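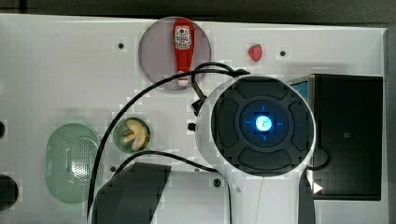

*Ketchup on its plate, strawberry off it.*

The ketchup bottle should lie down. There, said it. I've been arguing this since last May, when Ross MacBrayne put a bottle back on its end in my kitchen as though he was righting a fallen child, and I've had enough of being polite about it.

The case for standing it up is that it looks tidy. That's all of it. A table with an upright bottle looks laid, a table with a bottle on its side looks like somebody left in a hurry. Well, somebody usually did. I eat breakfast in 4 minutes and I don't see why the condiments should stand to attention for it.

Look at the shape of the thing. Narrow towards the cap, fat at the other end. Stand a bottle like that on its cap and a sleeve will have it over. Stand it the other way up and the sauce is miles from where you want it. Lay it down on a plate and it's where it was going to end up anyway, minus the crash. And you can pick it up with one hand without looking, while reading the paper or holding off the dog.

The plate matters. I'm not a savage. Lying straight on the table is wrong, it leaves a red ring round the cap that you find with your elbow three days later. Any old plate does. Grey is good, clear is good, the odd one left over from a set you broke is best. Plates are easy to rinse and tables aren't, and white tables are the worst of the lot. I had a white table in the flat at Birthorpe and spent more than 40 evenings on one stain. Beetroot, in fairness. But still.

Prodromos Dimitriou, who ran the café at Lurnance until he sold up, took the opposite view and we went round and round on it. His argument was the customer. A customer sees a bottle lying down and thinks it's leaked, or been dropped, or the last lot had children. I grant him that for a café. You're paying, you want to feel the table has been got ready for you. But a kitchen at home isn't selling anything, and half of what makes people miserable in their own kitchens is trying to keep them like a café. Little tray for the sauces. Little jug for the milk. Then all of it washed up, by you, at ten at night.

Which brings me to the strawberry.

One strawberry, straight on the table, no bowl, no saucer. My sister can't bear this. She'd have it in a dish before you'd sat down. And I say a strawberry is a thing you eat in one go and a dish is a thing you have to wash, and the sum doesn't come out. Sauce gets a plate, fruit doesn't. Fruit has its own skin, or near enough. That's the whole system and it fits on the back of a bus ticket.

I'll admit the weak spot. Keep the strawberry well off from the plate. I once put one down next to the sauce in a rush, and I'm not going to describe what I ate, only that I finished it.

People write to me about the fridge door. Yes, the fridge door has a rack, yes it's made for bottles, yes most people stand it up in there. Mine goes on its side on the middle shelf, same plate and all. Goes in with the plate, comes out with the plate. No drips on the shelf, no hunting for a seperate plate at breakfast. The Farquharson household over the road have done the same for years with brown sauce and they seem happy enough, apart from the usual.

Somebody at number 254 told me I was making a philosophy out of being lazy. Maybe. I do think there's a lot of work in most kitchens that's done for the look of it, for a visitor who isn't coming. Stand the bottle up for visitors if you like – I would, for my mother-in-law, I'm not brave. The rest of the time let it lie. Cap on properly though. That bit I wont budge on.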